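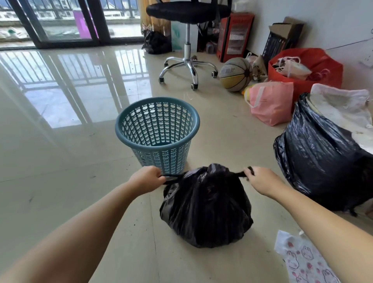
Attachment 1: full bag, ties pulled out across the knot, teal bin behind it

Ticket 468
Opened: February 2, 2025
Opened by: Bianca Grecu
Property: Whitlock, unit 11
Category: Household supplies / trash bags
Status: Open, waiting on supplier

Problem
Drawstring bags from the new Trarnik carton are tearing at the hem when the ties are pulled tight. Three so far, all from the same roll. The old Jolitz bags did not do this.

Tried
1. Stopped filling to the top. Still tore one.
2. Pulled both ties evenly and out to the sides, then knotted them. Better. Using this method for now.
3. Took bags from a second roll. No tears yet, but only two used.

Also reported: liner slides down inside the small pale bin once there is any weight in it. The teal bin with the cutouts has the same trouble, and there the bag also pokes through the holes.
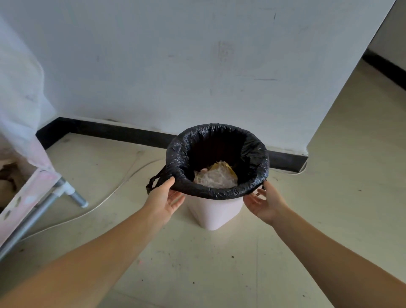

Attachment 2: small bin, liner folded down over the rim, drawstring loop out on the left

Reply from Eleck Supply
Please fold more of the bag over the rim and leave the ties on the outside. Send the lot number from the carton.

Update, B. Grecu
Lot number is on the bottom flap, ends in 31. Will fold the liners as described and check again when the bins are next emptied. Please do not send the rest of the June order (3,000 bags) until the first roll is sorted out. A replacement roll is fine, same size, black.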